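9월. 흐림. 실험실 도착 오전 8시 조금 전.

어제 남긴 것부터 이어서 했다. Kofler 팔에 물린 평행 그리퍼의 영점이 또 어긋나 있었다. 전원을 내렸다 올리면 닫힘 위치가 매번 조금씩 달라진다. 값의 방향은 일정하지 않다. 펌웨어 쪽 문제인지 엔코더 쪽 문제인지 아직 구분이 안 된다. 일단 기동 스크립트에 완전 열림, 완전 닫힘을 한 번씩 시키고 닫힘 전류가 문턱을 넘는 지점을 영점으로 다시 잡게 했다. 기동이 느려졌지만 재현성은 좋아졌다. 손가락 패드를 새것으로 갈면 문턱 전류도 다시 잡아야 한다. 잊을 것 같아서 스크립트 맨 위에 주석으로 적었다.

패드는 두 종류를 놓고 아직 못 정했다. 무른 쪽은 얇은 물체를 잘 잡지만 물체가 패드 안으로 파고들면서 자세가 틀어진다. 단단한 쪽은 자세는 유지되는데 표면이 매끄러운 물체를 들 때 미끄러진다. 파지력을 올리면 해결되지만 그러면 종이컵이 찌그러진다. 종이컵을 작업 목록에서 빼자는 의견이 있었고 나는 반대했다. 종이컵을 빼면 다음에는 얇은 플라스틱 통이 같은 문제를 일으킨다. 손목 힘 센서 값을 보고 파지력을 단계적으로 올리는 방식을 한 번 더 시도하고, 그래도 안 되면 패드 안쪽과 바깥쪽의 경도를 다르게 한 것을 주문한다.

오전의 본 작업은 제어기 비교였다. Aratel 제어기와 우리가 쓰던 자체 제어기를 같은 팔에 번갈아 연결했다. 궤적 파일은 동일하고 속도 상한도 동일하다. 목표점 도달 후 잔류 진동은 Aratel 쪽이 확실히 작다. 가속 구간에서의 추종 오차도 작다. 다만 명령 버퍼가 깊다. 정지 명령을 보내고 실제 감속이 시작되기까지의 시간이 우리 것보다 길고, 버퍼에 쌓인 양에 따라 달라진다. 고정된 궤적을 반복하는 작업이라면 상관없지만 카메라 피드백으로 목표를 계속 고치는 경우에는 이 지연이 그대로 위치 오차가 된다.

버퍼 깊이를 줄이는 파라미터는 있다. 문서에는 한 줄만 나와 있고 허용 범위는 적혀 있지 않다. 값을 내리면 어느 지점부터 언더런 경고가 뜬다. 경고가 뜬 상태에서도 팔은 움직이지만 관절 4에서 소리가 난다. 속도 명령 로그를 펼쳐 보니 보간이 끊긴 자리마다 작은 계단이 있었다. 소리가 나는 시점과 계단의 시점이 일치한다. 경고 직전 값에서 한 칸 올린 것을 기본값으로 정했다. 이 값에서 우리 제어기와의 지연 차이는 남아 있으나 받아들일 만하다.

비교 조건을 적어 둔다. 나중에 이 기록만 보고 다시 할 수 있어야 한다.
팔: Kofler, 그리퍼 장착, 물체 없음.
궤적: 작업대 위 사각 왕복, 높이 변화 포함.
부하: 없음. 부하 조건은 내일.
제어기 순서: 자체, Aratel, 자체, Aratel. 온도 영향을 보려고 번갈아 했다.
기록: 관절 위치, 관절 속도, 전류, 정지 명령 시각.
제외: 첫 회차. 팔이 예열되기 전이라 마찰이 크게 나온다.

첫 회차를 빼는 것은 예전부터 하던 일인데 이번에는 빼기 전과 후를 둘 다 계산해 두었다. 자체 제어기 쪽은 차이가 크고 Aratel 쪽은 거의 없다. 마찰 보상이 들어 있는 것으로 보인다. 설정 화면에는 그런 항목이 없다. 문의를 보냈다.

점심 전에 Regula Schnyder와 통화. Carville 쪽 설치 일정이 밀렸다고 한다. 그쪽 작업 셀의 바닥 공사가 끝나지 않았다. 우리에게는 나쁘지 않다. 카메라를 아직 못 정했기 때문이다. Regula는 넓은 화각을 선호하고 나는 좁은 쪽을 선호한다. 지난번 회의에서도 결론이 안 났다. 둘 다 근거가 인상뿐이었다. 오늘 오후에 시뮬레이션으로 수치를 내기로 했다.

통화에서 나온 다른 이야기. Carville 작업자들은 티치 펜던트의 정지 버튼 위치에 불만이 있다. 왼손으로 들면 엄지가 닿지 않는다. 장갑을 끼면 더 심하다. 우리가 바꿀 수 있는 부분은 아니고 거치대를 추가하는 정도다. 거치대 도면은 예전 것이 있다. 구멍 간격만 확인하면 된다.

오후 1시 반부터 Reltov. 실내 장면 렌더러로 쓰고 있는 것이다. 물리 계산은 느리지만 렌즈 모델이 들어 있어서 카메라 비교에는 이쪽이 낫다. 비교할 화각은 수평 80도와 112도. 해상도는 같게 두었다. 해상도가 같으면 넓은 쪽은 화소당 각도가 커지고 먼 물체의 세부가 줄어든다. 당연한 이야기지만 지난 회의에서는 이 점을 빼고 이야기가 진행되었다.

장면은 기본으로 제공되는 작은 방을 썼다. 우리 셀과 닮은 데는 없다. 그래도 문과 선반처럼 직선이 긴 구조물이 있고 벽이 밋밋해서 왜곡을 보기에 적당하다. 방 안에는 삼각대에 올린 카메라 모델이 서 있다. 렌더링하는 시점은 이 모델과 별개다. 처음에 이것을 혼동해서 삼각대 쪽 좌표를 시점으로 넣었고, 모델 내부에서 렌더링한 까만 화면만 받았다. 좌표계 이름이 둘 다 cam으로 시작한다. 시점 쪽 이름을 view로 바꿨다.

평가 항목은 세 가지만 잡았다. 문 손잡이 위치 추정 오차, 선반 모서리의 직선성, 가까운 물체가 가릴 때의 추적 유지. 파지 성공률은 넣지 않았다. 파지까지 넣으면 제어기와 그리퍼의 영향이 섞여서 카메라 차이를 분리할 수 없다.

렌더링은 화각마다 800장. 시점은 방 안에서 조금씩 옮기고 시선 방향도 흔들었다. 난수 시드는 양쪽에 같은 것을 썼으므로 시점 하나에 대해 두 화각이 짝을 이룬다. 짝을 지어 비교하지 않으면 시점에 따른 편차가 화각에 따른 차이를 덮어 버린다. 지난달 자료가 그랬다. 평균만 보고 넓은 쪽이 낫다고 적었는데 다시 보니 넓은 쪽 시점 집합이 우연히 문에 더 가까웠다. 그 표는 폐기했고 Regula에게도 폐기했다고 알렸다.

렌더링 도중에 두 번 멈췄다. 첫 번째는 디스크 용량. 깊이 영상을 압축 없이 저장하게 해 둔 것을 몰랐다. 두 번째는 원인 불명. 같은 시점에서 다시 시작하니 지나갔다. 로그에는 텍스처 로드 시간 초과라고만 나온다. 재시도 횟수를 설정 파일로 뺐다.

결과. 손잡이 위치 추정은 80도 쪽의 오차가 작다. 먼 시점일수록 차이가 벌어진다. 가까운 시점에서는 뒤집히는 경우가 있다. 80도에서는 손잡이가 화면 밖으로 나가 버리고 112도에서는 남아 있는 경우다. 화면 밖으로 나간 표본을 결측으로 처리하면 80도가 유리하게 나오고 실패로 처리하면 불리하게 나온다. 결측 처리를 어떻게 하느냐로 결론이 바뀌는 셈이라 둘 다 표에 넣었다. 실제 셀에서는 대상이 화면 밖으로 나가면 팔이 멈추므로 실패로 보는 것이 맞다고 생각한다. 그러면 내 주장이 약해진다.

직선성은 예상대로다. 보정 전 112도는 화면 가장자리에서 벽이 휘고 모서리가 벌어진다. 보정 후에는 두 화각의 차이가 작지만 가장자리 화소를 잡아 늘린 만큼 윤곽이 흐려진다. 보정 계수는 체커보드로 구한 것과 렌더러가 내보내는 참값을 비교했다. 중심부는 잘 맞고 가장자리는 어긋난다. 체커보드가 가장자리까지 간 영상이 부족했다. 실물 카메라를 보정할 때도 같은 실수를 하고 있을 것이다. 보정 절차서에 가장자리 촬영을 필수로 넣는다.

가림 조건에서 시간을 제일 많이 썼다. 삼각대가 시점과 문 사이에 들어오도록 시점을 배치하고, 추적기가 문 구조를 계속 붙잡는지 봤다. 추적기는 문의 가로 유리 띠를 특징으로 많이 쓴다. 문짝의 나무색과 대비가 있고 수평선이 반복되기 때문이다. 반복되는 것이 오히려 문제가 되기도 한다. 띠 하나가 삼각대 머리나 손잡이 막대 뒤로 들어가면 추적기가 바로 위의 띠를 그것으로 착각하고, 추정 위치가 띠 간격만큼 위로 뛴다. 삼각대의 검은 팬 핸들이 수평으로 뻗은 시점에서는 이 핸들 자체를 띠의 경계로 잡은 경우도 있었다.
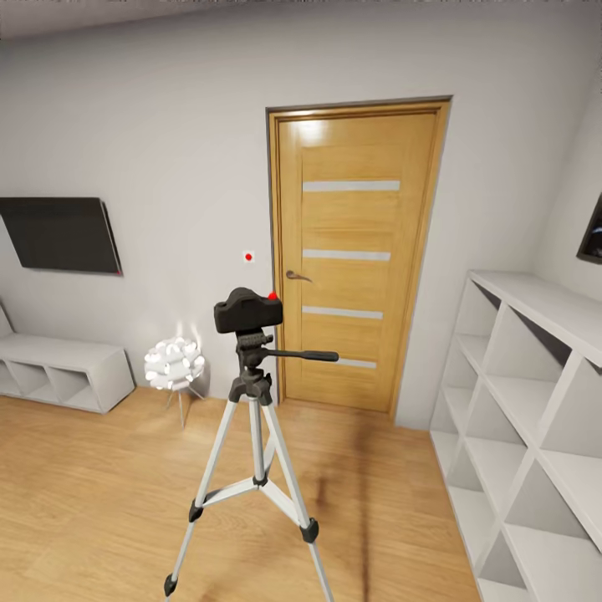 착각을 막으려고 띠 사이 간격에 대한 구속을 넣었다. 문 폭에 대한 간격의 비는 정해져 있으므로 추정이 위로 뛰면 문틀과 맞지 않게 된다. 문틀 잔차를 같이 보면 대부분 걸러진다. 남는 것은 문틀까지 화면 밖에 있는 80도의 가까운 시점이다. 그 조건에서는 추적기가 틀렸다는 것을 스스로 알 방법이 없다. 신뢰도 값도 높게 나온다. 틀린 채로 신뢰도가 높은 것은 Carville에 보낼 수 없다.

112도에서는 문틀이 화면에 남는 경우가 많아서 같은 착각이 나도 복구가 된다. 복구까지 걸리는 프레임 수는 시점마다 다르고 아직 정리하지 못했다. 바닥과 벽이 만나는 선도 특징으로 써 봤는데 길고 대비가 있어서 방향 추정에는 도움이 된다. 대신 바닥에 난 긴 어두운 줄을 경계선으로 잡는 일이 있다. 마루널 방향과 나란한 줄이라 방향 필터만으로는 걸러지지 않는다. 길이가 비슷한 후보가 둘 이상이면 벽 평면과 교차하는 쪽을 우선하도록 했다. 임시 조치다. 셀 바닥의 케이블 덕트도 같은 식으로 문제를 일으킬 수 있다.

작은 붉은 점들도 확인했다. 색 기반 검출기를 보조로 켜 두면 벽에 붙은 흰 표식의 붉은 점과 삼각대 카메라 위의 붉은 점을 같은 대상으로 묶는다. 색만 보면 구분이 안 된다. 흰 배경 안에 있는지를 조건으로 넣으니 분리되었다. 셀에서는 표시등이 다 붉은색 계열이라 색 기반은 끄는 쪽으로 간다. 표식은 무늬가 있는 것으로 바꾸는 편이 낫다.

조명은 건드리지 않았다. 기본 조명이 부드럽고 고른 편이라 실제 셀보다 쉬운 조건이다. 셀에는 천장등 반사가 있고 오후에는 창 쪽에서 빛이 들어온다. 이 차이 때문에 오늘 수치를 그대로 셀 성능으로 읽으면 안 된다. 보고서 첫 쪽에 이 문장을 넣는다. 지난번에는 마지막 쪽에 넣었고 아무도 읽지 않았다.

오후 6시 10분. 정리해서 Regula에게 보냈다. 답이 바로 왔다. 넓은 쪽으로 가되 해상도를 한 단계 올리자는 내용. 해상도를 올리면 전송 대역이 모자란다. 압축을 켜면 약 80ms가 더 든다. Aratel 제어기의 버퍼 지연과 합치면 시각 피드백 주기가 내가 잡은 상한을 넘는다. 자체 제어기를 쓰면 상한 안에 들어온다. 그러니까 카메라 선택과 제어기 선택은 따로 정할 수 없다. 오전과 오후의 표를 하나로 합쳐야 한다.

합치는 방식은 두 가지를 생각했다. 하나는 지연을 고정값으로 놓고 위치 오차로 환산하는 것. 간단하지만 버퍼 지연이 고정값이 아니라는 오늘 오전의 결과와 맞지 않는다. 다른 하나는 제어기 로그를 그대로 시뮬레이션에 넣어 재생하는 것. 시각 동기만 맞추면 되는데 로그의 시각이 제어기 시계 기준이고 카메라 쪽은 PC 시계 기준이다. 두 시계는 하루 사이에도 벌어진다. 정지 명령 시각이 양쪽에 다 찍히니 그것을 기준점으로 쓰면 될 것 같다. 스크립트는 절반까지 썼다. 보간 부분이 남았다.

넓은 화각의 가운데만 높은 해상도로 잘라 보내는 방법도 메모해 둔다. 가장자리는 낮은 해상도로 문틀 확인에만 쓰고 위치 추정은 가운데로 한다. 센서가 영역 두 개를 동시에 내보내는 것을 지원해야 한다. 지금 쓰는 것의 사양서에는 지원한다고 되어 있으나 드라이버에서 켜 본 적은 없다.

퇴근 전에 그리퍼 영점을 다시 확인했다. 전원을 껐다 켠 뒤에도 기동 스크립트가 같은 위치를 찾았다. 한 번 더 했고 역시 같았다. 무른 패드로 바꿔 물려 두었다. 내일 아침에 차가운 상태에서 문턱 전류를 먼저 잰다.

내일 할 것.
부하 조건 제어기 비교. 추는 공구함 아래 칸.
드라이버에서 영역 두 개 출력 시험.
가림 조건 복구 프레임 수 집계.
시계 동기 스크립트의 보간 부분.
Aratel에 보낸 문의 답장 확인. 버퍼 파라미터의 허용 범위도 추가로 질문.
거치대 도면 구멍 간격을 재서 Carville로 송부.

렌더링 하나를 밤새 걸어 두고 나왔다. 시점은 오늘과 같고 삼각대 모델만 뺀 것이다. 가림이 없을 때의 기준값이 있어야 오늘 표의 마지막 열을 채울 수 있다.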